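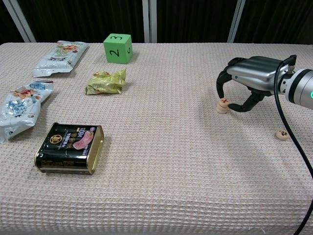 I think Parnwood should drop its twin town, and I say that as someone who has been on the exchange trip and cried on the bus home. We've been paired with Nurnier for as long as I can remember, and what do we have to show for it? A line on the welcome sign and a dinner every July that you need an invitation to get into. Most people I know couldn't find the place on a map. A few snack packages on a table, a crumpled yellow-green wrapper among them, would get more conversation going between strangers than that dinner ever has, and they'd cost a whole lot less than the $3,000 the council voted through for it again this summer.

Lucie Zacharias wrote in the local paper that twinning is "a promise between peoples." I like Lucie, I voted for her, but come on! Which peoples? The delegation last year was 20 strong and I'd bet most of them were on a first-name basis before they packed. Meanwhile Kipchumba Kimaro collected 682 signatures asking for pen pals and a real school swap, and the council gave him 3 minutes at the end of a long meeting - after the parking item.

My own trip was years ago, back when regular families could still sign up. I stayed with people who fed me soup for breakfast and taught me to swear properly (I've kept that up). Nobody made a speech. That's the version I'd happily pay taxes for.

So either open the thing up again or let it go. Urncombe ended its link a while back and spent the money on a bus for the high school band, and as far as I can tell no diplomatic incident followed. I'd miss the sign a little. But I drive past it twice a day, and lately it just makes me grumpy.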